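Second cell: what do we cut?

railsplitter_17
Budget for cell number two is due Sunday. Troltum wants 908 per arm mounting kit, so two arms is already a mood. Grapes are plastic, so produce is covered.

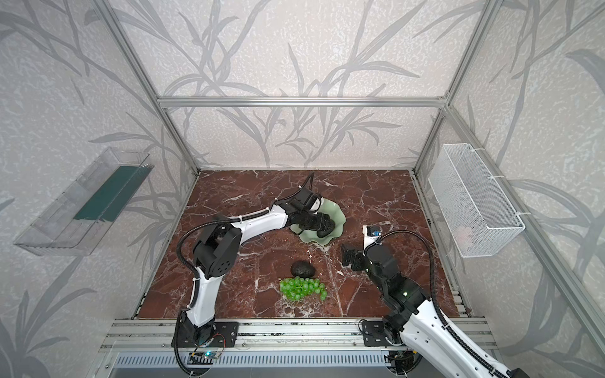 I'd like to keep two arms and go cheap on the enclosure. Vorlow quoted 20 percent less on extrusion.

feta_fan
Vorlow extrusion is fine. Vorlow delivery is a rumor. Buy one arm now, the second in July.

railsplitter_17
One arm can't do handovers, and handovers are the grant.

oldgrease
Disagree with both of you. Spend it on spare fingers and a plain floor. Fancy marble is a lot of veins for a wrist camera to think about.

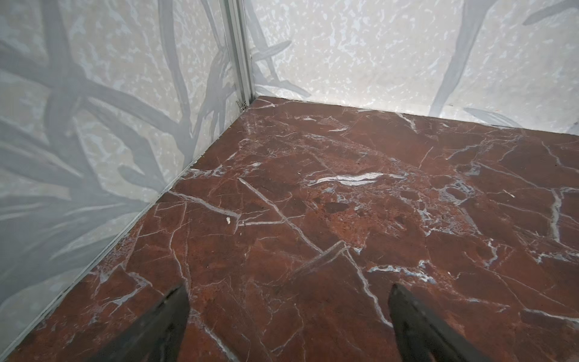
I'd order five sets of fingers from Asamoah and skip the wallpaper too.

feta_fan
Five? We've used one set since spring.

oldgrease
You also have two arms — see above.

railsplitter_17
Wallpaper stays. Putting down three sets.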